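Sorting the small stuff: a talk with Zhiqiang Ding

4 May 2019

Zhiqiang Ding has run the parts counter at Goodall, a repair shop and hardware store in Fencombe, for long enough that most of the regulars ask for him by first name. Before that he worked in the stockroom at Woltico. Both jobs, he says, came down to the same thing, which was knowing where the little items were.

We met on a slow morning. He had a mug of tea and a box of loose hinges in front of him, and he kept working through the hinges while we talked.

The store carries 3930 separate items on its books. Most of them would fit in a pocket. When Ding took over the counter, they were kept in cardboard boxes, coffee cans and the original packaging, if that had survived. Labels were written in pencil, and some had been crossed out and rewritten several times.

"You could find things if you had worked here ten years," he said. "I had worked here two weeks. I spent most of my time asking where things were, and then asking again the next day."

He started the change in January, when the store is quiet. The first idea was drawers. He priced a wall of small drawers from a supplier in Caltitz and decided against it. The drawers looked good in the catalog, but each one had to be pulled out to see what was inside, and customers tended to leave them open.

He bought plastic baskets instead. The first order was for 27 of them, enough to do the plumbing shelves and see how it went. He took everything off the shelves, wiped them down and sorted the fittings by size on the floor.

"That was the worst day," he said. "I had washers in the aisle and a customer stepping over me to get to the paint."

The color system came later. Green is for stock that is ready to sell. Blue is for anything that still needs a decision: returns, odd sizes, parts that came in without a label. Ding is strict about this, and says the rule only works if the blue ones get emptied. He goes through them at the end of each week. If he can't identify a part by then, he asks the repair side of the shop, and if they don't know it either, it goes in the scrap bin.

I asked if he had considered more colors. He had. For a short time there was a red group for electrical parts and a yellow one for garden fittings. He found that people remembered two colors and mixed up four.

"Somebody would put hose clips in the red one and say, well, it was empty," he said. "So I went back to two. The label tells you what it is. The color tells you if you can sell it."

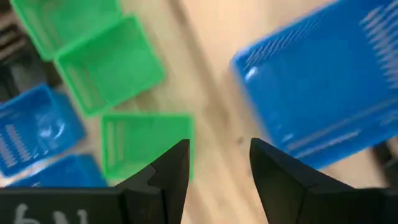 Ding does not think much of lids. He tried them on the upper shelves to keep the dust out, and they ended up in a pile behind the counter. An open basket can be checked from a step away, and the dust has to be dealt with anyway. Twice a year he empties a section at a time, washes the baskets in the sink in the back with dish soap, and lets them dry upside down on a towel overnight. The slots in the sides are the slow part, and he uses an old toothbrush on those.

He also likes a basket with openings in the sides for a different reason – a paper tag can be tied on with string. Stick-on labels peeled off for him after a few washes and left glue behind. The tags are plain card, with the name of the part and the size in black marker. When a tag gets dirty he writes a new one.

The store now has 127 baskets in use, and he doesn't plan to buy many more. Very small screws are still in jars, because they slip through the slots. Long items such as pipe and trim are on a rack by the side door. Ding has no plans to change either.

His advice for people at home is short. Sort first, then buy the containers. Leave some room in each one. Keep one basket for things you haven't decided on, and go through it on a set day.

"At my house it's by the back door," he said. "My wife puts batteries in it. I don't know if they are good batteries or dead batteries. That's the job for this weekend."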